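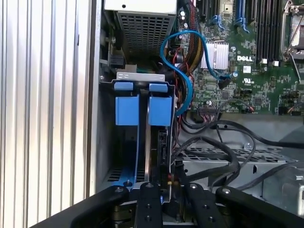 Stamus at work in an opened Dell, somewhere between the power supply and the blue cable.

THE NEW STARTER ON BENCH TWO

17/09/2023
By Bernd Frerichs

Print this article | E-mail to a friend

The robot at Relov has a locker. It has no clothes and no sandwiches, but when the arm came, personnel had already put it through as a new starter, and the system gives every new starter a locker. Inside are a bag of spare bolts and a lanyard.

Relov takes in old office computers at the Salazar building on the edge of Tostton, opens them, keeps what can be sold and sends the rest off to be melted or shredded. It employs 54 people, most of whom used to do something else. I met a former baker, two former bus drivers and a man who had repaired church organs and thought desktop computers were badly voiced. The work is simple to explain. You take the side off, you get the drive out, you get the memory out, you look at the cables and sigh. A good pair of hands will get through 80 machines in a shift, and there are a great many good pairs of hands on the floor, a fair number of them in wrist supports.

It was the wrist supports that brought in Stamus. That's the name of the arm, or of the software, or of the project as a whole; I asked three people and got all of these. Management would like it known that Stamus isn't here to replace anyone. The staff have heard this so often that it has become a greeting. "Not here to replace you," says the baker to the bus driver, handing over a trolley.

What Stamus is here to do, in the long run, is the dull part: reach into the case, find the blue plastic, press, pull. In the short run it's here to be taught, and that has turned out to be a job in itself. There is always a person next to it. I had come to Tostton expecting a cage with a yellow line painted round it, and found something much more like a driving lesson. 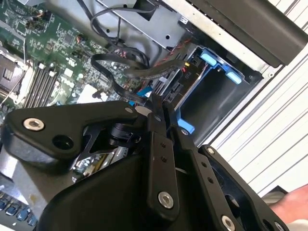
The gripper's narrow fingertips over the cables. A colleague's hand or arm keeps the case company at lower right.

The first thing you learn from watching a machine do your job is how much of your job you never noticed. Take cables. To the people on the benches a cable is hardly an object at all. It's a sort of weather. You push it aside with a knuckle while your fingers are doing something more important, and if it springs back you push it aside again and say a word. Stamus has no knuckles to spare. It has a pair of narrow fingertips and a great deal of black machinery behind them, and a loop of cable is a wall until somebody teaches it otherwise.

So the staff have had to put into words what they do, and they are finding this uncomfortable. One of the senior strippers (their word, and they've heard your joke) was asked in the spring to write down how to free a drive. She produced a single line: "Squeeze the blue bits and pull." The engineers came back with a list of questions. How hard? From which side? What if there's something in the way? What counts as pulling? Her second version ran to several pages and she still isn't happy with it. She has worked here for years and says she now catches herself on the bench at home, halfway through a jar of pickles, wondering what counts as pulling.

Not everyone has been so generous. The organ repairer declined to write anything down at all, on the grounds that he was paid to take computers apart and the essay would be extra. He had a point, and he got his extra. Anyone who spends a shift teaching Stamus is now paid at the trainer's rate, a grade that was invented for the purpose and has caused more argument than the robot. The bus drivers think it ought to go by turns. The baker thinks it ought to go to whoever is best at it, and she has a fair idea who that might be.

I was allowed to stand at bench two for a morning, on condition that I touched nothing and didn't ask the arm how it was feeling. It is a strangely quiet business. You expect robots to be quick, and this one moves like somebody looking for their glasses in the dark. The trainer stands at the side of the bench and watches the fingers and the screen in turn.

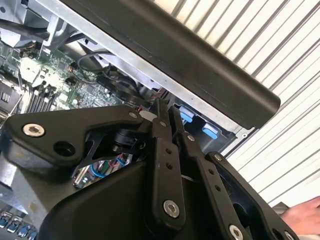 Everyone who does it ends up with the same stance, a slight lean from the hips, head tipped over. The physiotherapist who visits in October each year is said to be looking forward to it. There are those on the floor who suspect that Relov has swapped a wrist problem for a neck problem at considerable cost, and I wasn't able to find anyone in the office who would tell me they were wrong.

The office, for its part, talks about variety. An old desktop computer, as seen from outside, is a box. From inside it's somebody's opinion. Makers shifted their latches from one model to the next, and every IT department that owned the things afterwards added its own ideas about where a cable ought to go. The benches sort this out without thinking. The baker can tell from the weight whether a case has been got at by an enthusiast. Stamus has to see a case from every angle before it will commit itself, and when it does commit itself it's sometimes to the wrong thing, with total confidence, which the bus drivers say reminds them of an inspector they once had.

There's a wall chart of its mistakes, kept up by the late shift. I was asked not to print it. It's affectionate, on the whole, and one of the entries is a drawing.

What has changed, if you ask people when the manager is out of earshot? Less than they feared and in different places. No jobs have gone so far. One has moved upstairs and become a chair with a headset. The target has stayed where it was, which some take as a kindness and others as a sign that nobody has yet worked out what it should be. The talk at tea is different. They used to moan about the trolleys, and now they discuss grip. I listened to two grown men disagree for the whole of a break about whether you lead with the thumb.

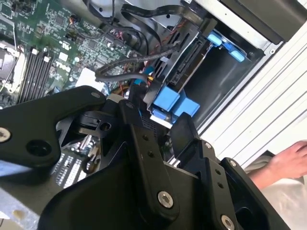 Memory comes next. The engineers want Stamus to start on the slots before winter, and the senior stripper has been asked for another of her documents. She wants it understood that memory is harder than drives: the latches are small, they are stiff, and you have to feel the thing let go. She held up her thumb to show me the part she feels it with. Then she asked the engineer whether the robot had one of those, and he wrote the question down.

She had the bench after him, so I moved out of the way. On my way out I passed the lockers. Someone has put a birthday card in the slot of the one marked STAMUS, signed by most of the early shift. The bus drivers' names are on it twice.

Print this article | E-mail to a friend

Related articles
The last switchboard in Tostton
Who gets the trainer's rate? A pay row in miniature
What happens to your office computer after the skip
Letters: "My father mended organs too"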